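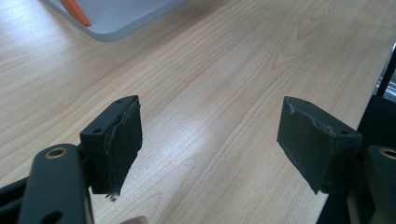

Tray and tabletop.

Virnier 1/48 Drumholm Harbour Launch - kit review

I bought this one on the strength of the box art and because I wanted a rest from aeroplanes. The Drumholm is a small steel workboat of the sort used for moving pilots and mooring ropes about, and Virnier's kit of it has been out of production for a while. It has now come back in a new box with new decals. The plastic inside is the same as it was, apart from a fresh set of clear parts for the wheelhouse.

What's in the box

There are 37 parts in grey styrene, a small clear sprue, a length of brass wire, a bobbin of thread and a folded instruction sheet. The hull comes as left and right halves with a separate deck. My hull halves were loose in the bottom of the box and one had a scuff along the bow, although it polished out. Everything else was bagged.

The moulding is mixed. The deck is very good, with a fine non-slip pattern and crisp bollards. The wheelhouse walls are nearly as good. The hull has rather heavy weld seams, and there are sink marks opposite every internal rib. You can see them with the naked eye before any primer goes on, so it isn't a case of looking for trouble. There is flash on the smaller fittings, worst on the anchor and the searchlight bracket.

The instructions are drawings only and follow a sensible order until step nine, where the towing post is shown going in after the deck is fixed. It needs to go in before. The post has a wide foot that sits under the deck, and if you follow the drawing you will end up cutting the foot off, as I did.

Building the hull

The hull halves go together along the keel with long tabs. Fit was good at the stern and poor at the bow, where there was a step of perhaps half a millimetre on mine. I glued the stern first, left it overnight, then pulled the bow into line with tape and ran thin cement along the join. That left a small amount of filling to do.

The sink marks took much longer. I filled them with a two-part putty, sanded back, primed, and found that most of them needed a second go. I started with 1,200 wet and dry and finished the visible areas above the waterline with 3,000. The finer grade is probably overkill under a matt paint, but the black topsides on this boat are meant to have a slight shine and scratches show up badly. Allow a couple of evenings for this stage if you intend to do it properly. If you are going to set the boat in water, you can ignore everything below the boot line.

The deck drops in from above and is a tight fit. I had to take a little off both edges amidships. Dry fit it several times and don't force it, as the bulwarks are thin and one of mine has a faint white stress line where I pushed too hard. 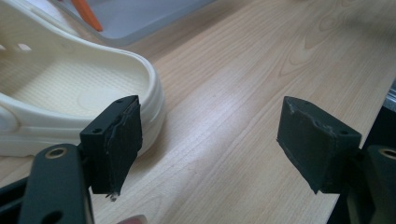

With the deck on, the rest of the build goes faster. The wheelhouse is four walls, a roof and a floor, and it squared up without any help. There is a basic interior with a wheel, a chart shelf and a bench. The wheel is too thick and I thinned the spokes with a scalpel. The new clear parts are thin and free from distortion, and they fit from the inside against a ledge, so there is not much risk of getting glue on the glazing. I left the roof off until the end so that I could get at the windows for cleaning.

The railings are the weak part. You are expected to cut the brass wire to length against a printed template and glue it into moulded stanchions. The stanchions are soft, over-scale and not quite straight. I replaced the forward ones with fine brass rod and kept the kit parts aft, where they are partly hidden by the fenders. If I built another I would change the lot.

Paint and decals

The painting guide gives paint numbers for the Hostau acrylic range only, with no colour names and no cross references. I had some of these already. The Hostau black goes on well through an airbrush and dries hard, but the buff for the wheelhouse is thin stuff and needed several coats over grey primer. I would put it over white next time. The red oxide for the lower hull was fine from the brush as well as the airbrush.

The decals are printed by Trịnh and are the best thing about the new boxing. There are 2 schemes, one for a black-hulled boat and one for a grey one, with draught marks, names for the stern and a tiny set of instrument dials. They are thin, in register and settled over the weld seams with one application of softener. The draught marks are printed as individual strips, so check the step on the drawing before you cut them out. I had the stern pair on the wrong sides and had to float them off again, which they survived.

For rigging there is only the mast stay and a pair of halyards. The thread supplied is fuzzy. I used fine elastic line instead and kept the thread for a coil of rope on the foredeck, where the fuzz doesn't matter.

Verdict

This is an old kit and the hull needs work that you would not expect from a new one. Against that, the deck and wheelhouse are good, the decals are excellent and there isn't much else available in this scale for anybody who likes small working boats. I wouldn't give it to a beginner on account of the sink marks and the railings. Someone with a few kits behind them should manage it without much difficulty.

The price seems fair for what you get, though I would have paid slightly more for an etched brass railing set in the box. Mine is finished except for the searchlight lens, which I dropped on Sunday and am still looking for.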